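Release day, again
26 July 2023

Set the alarm for the Koyama drop, which is how a grown adult comes to be sitting up in bed before dawn with a phone in each hand.

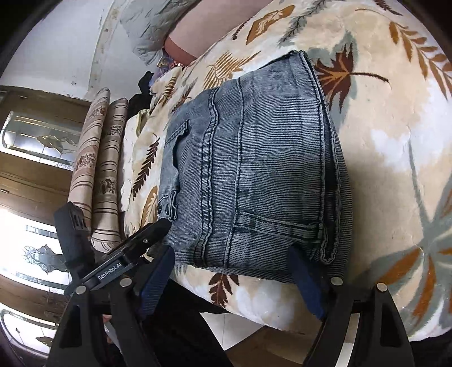

The queue

Place in line at 6:58: 879. Pairs available, according to Pleketti: 34. I have never been good at math but I stayed anyway. The page has a little walking shoe that crosses the screen while you wait, and I watched it cross for most of an hour. At one point I moved up to 871 and felt something close to hope. Then it said sold out, in a cheerful font.

By lunch the same shoe was on Govus for 1,000 dollars, size 10, "tried on once indoors." I looked at it three times before two o'clock. The color is officially called Wet Slate. It is gray. I own four gray pairs already and could not tell you which is which without reading the tongues.

The consolation

Bought the Vivia canvas low-tops instead, on sale, no queue, no walking shoe. White with a green heel. They'll be here Friday and I expect to be pleased with them until the next Koyama email, due at the end of the month – a brown one this time, with different laces. I've put it on the calendar under "dentist."

Went to bed early. Left the alarm on by mistake.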